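Gripper fault stops vegetable sorting tests at Daltdale

Jun 18, 2024

The robotics laboratory of Bruvow in Daltdale has stopped its food handling tests after a robot arm closed its gripper without a command. No person was hurt. The fault happened while an operator was reaching over the table to put a vegetable back in its place, and the fingers closed a short distance from her hand.

The arm was in the middle of a long series in which it must pick up vegetables and fruit from a table and put them in a wicker basket. It had finished 1,429 picks in this series before the fault, the company said in a short notice.
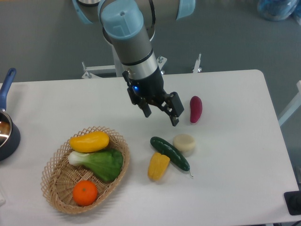
According to Vasanthi Reddy, who leads the tests, the safety stop worked, but it was slower than the laboratory allows. The limit is 150 milliseconds, and the log shows 287. "We do not accept this number, even if the result was only a fright," she said.

The first check points to the control software, Vileo, which was updated the same morning. After the update, an old close command stayed in the memory and was sent again when the arm came out of pause. The earlier version has now been installed again.

Selamawit Gidey, safety engineer at the site, has asked for 200 test stops without error before any person may work near the arm. The company expects to continue the series in July.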